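Bench notebook, February
Plorneck starter service, trial period, entry continued from the last page

Coffee in hand, 8:40, and I want to get this down before the morning runs away from me. We are still deciding whether to keep the Plorneck service after the trial or go with the Stesville kit, which costs less but leaves you to write your own task sheets. The Plorneck people supply the sheets, the grip settings and a phone line you can call when things go sideways (I have called it twice now and both times got a very patient person, which I am counting in their favor!).

The task on sheet 15 is the wooden number puzzle. I was a bit snooty about it when the box came, I admit, but it has grown on me. The tiles are small and light, the edges are wavy, and a piece that is only slightly turned will not drop into its place. You learn a lot about a gripper from that. The default grip force on the sheet is 556 on their own scale, whatever that scale is, and I would like the manual to tell us in plain units. For now I copy the number into the setup screen and go easy on the speed.

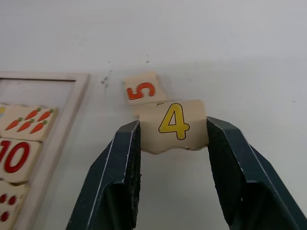
Bangash wrote in the margin that the force number bothers me more than it should, and that the Stesville kit has the same trouble, only with a different made-up scale. What would matter more, according to the note, is whether the settings survive a restart, and could I please check that before we sign anything.

Fair enough, and I did check. They survive a restart if you save the profile first. If you only hit Apply they are gone, and the two buttons sit right next to each other on the screen. I have asked Plorneck whether they could move one of them.

On to the arms themselves. I like having the pair of them on one table more than I thought I would, mostly for the reach. Their sheet lets you assign each tile to the left or the right side, and you can change your mind partway without starting the whole thing over, a kindness to people like me who change their minds a lot.
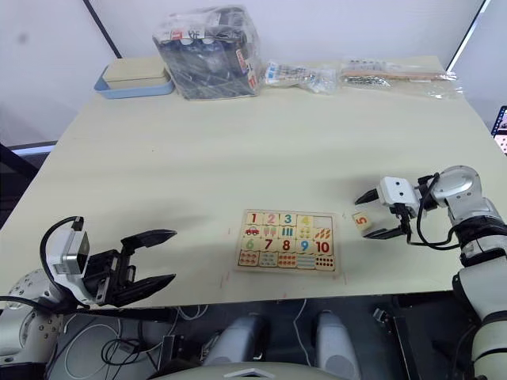 The cable routing is my one real grumble about the hardware. The guide gives it a single drawing, and I would gladly trade the glossy welcome booklet for two more pages on cables and how much slack to leave at the wrist. I spent most of an afternoon on that alone, with the Uvley bench manual open beside me for comparison (older, uglier, much better on cables).

Things to go through before the renewal call:

1. Loose tiles. The sheet says to scatter them by hand on both sides of the board. Keep them flat and face up, and leave the picture tiles in the board for now.
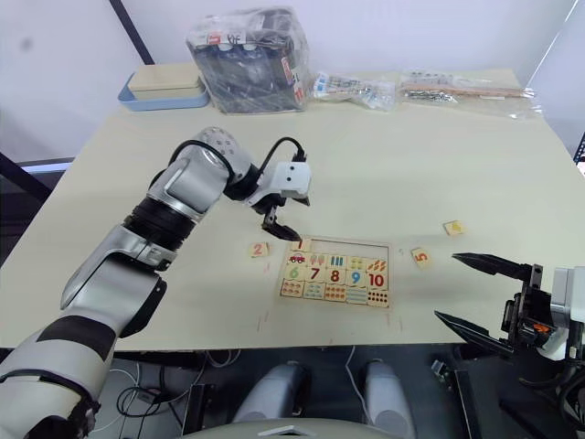
2. Wrist views. Check both before every run, and wipe the lenses with the soft cloth from the drawer, please, never a sleeve. The viewer software that comes with the service is pleasant to use. It opens both views side by side, and you can drag the brightness up without touching the recording.

3. Price. The quote covers 100 hours of support a year and we would have used 91 at our present rate, so the plan fits us, but only just. Ask what happens when we go over.

4. Spare finger pads. Are they in the plan or billed apart? The quote reads both ways, depending on which page you believe.

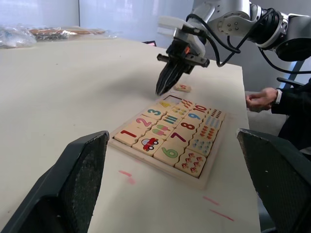
Sheet 15, number puzzle, wrist view. One slot still open.

My own leaning, for whoever picks up this book next, is to keep Plorneck for one more term and ask for the cable pages and the button fix in writing. The sheets have saved me a good deal of fiddling and I have enjoyed working from them. Still to do: answer Bangash about the restart, find the second copy of the quote, and order more soft cloths.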